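How to Set Up a Clear Tiered Organiser (and Keep It Tidy)

Home > Storage > Small spaces

I love a clear stacked organiser. Love it! I've had one on the bathroom shelf, one in the pantry and one on my desk, and every single time the little things that used to roll around at the back of a drawer suddenly get used again. If you've bought one and it's still sitting there with a lone tube of hand cream in it, grab a cuppa and let's get it sorted.

What you'll need

A clear plastic organiser with two or three levels
A microfibre cloth and warm water with a drop of dish soap
A tape measure
A tray or tea towel to sort on
Small boxes, tubes and bottles waiting for a home

Allow 15 minutes for the first go, longer if you get distracted reading old labels like I do.

Step 1: Measure the spot first

Tiered organisers are taller at the back than you expect. Mine went straight under the bathroom cabinet at our old place in Clellholm and then I couldn't open the cabinet door, so please learn from me. Measure the height, then the depth, and leave a hand's width above the top tier so you can reach in and lift things out.

Step 2: Wash it and dry it properly

Clear plastic shows everything. Peel off the stickers, wash it in warm soapy water and dry it with the microfibre cloth. Skip paper towel, it leaves fine scratches, and skip the dishwasher too unless the maker says it's fine. If there's sticker glue left behind, rub in a dab of cooking oil, leave it a few minutes and wash again.

Step 3: Sort before you stack

Tip everything onto the tea towel and make piles by how often you reach for things. Daily stuff, weekly stuff, and the stuff you forgot you owned. Check the dates on creams and medicines while you're there (I found a sunscreen older than my cat). Anything out of date goes, and unwanted medicines can go back to the pharmacy.

Step 4: Start with the bottom front tray

It's the easiest one to get at, so it should hold whatever you grab most. Pop your first item in one corner and build out from there. Small boxes are brilliant for this because they sit flat and you can read the tops.

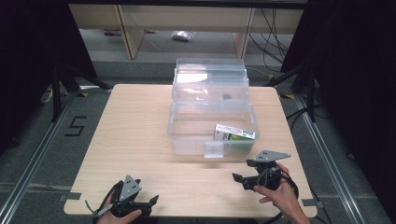
A little box with a bright green band, tucked towards the right of the open front tray.

Start with one or two things and have a look from where you'd normally stand. Can you read the label? Can you get it out without knocking anything? If yes, keep going! Turn the boxes so the writing faces up or out, whichever you'll see first.

Step 5: Fill the middle and top

The middle level suits small dark or odd-shaped bits, as you can still spot them through the clear sides. Keep the top for light things only. A full 500 mL bottle up there makes the whole stack wobbly, so stand big bottles beside the organiser instead.

Step 6: Leave gaps

This is my favourite tip and the hardest one to follow. Leave about a third of each tray empty. You'll buy another lip balm, you know you will, and it needs somewhere to go.

Keeping it nice

Give the trays a quick wipe whenever you clean the bench. I do a proper empty-out each December, before the visitors arrive, and it's oddly fun. Keep it out of strong sun as well, as some clear plastics go yellow over time.

A few extras

Non-slip dots under the corners are great on a smooth tabletop.
For sewing notions, add little lidded tubs so the pins stay put.
Sharing with kids? Medicines belong in a locked cupboard, never an open tray.

Next up: Labelling jars without the sticky mess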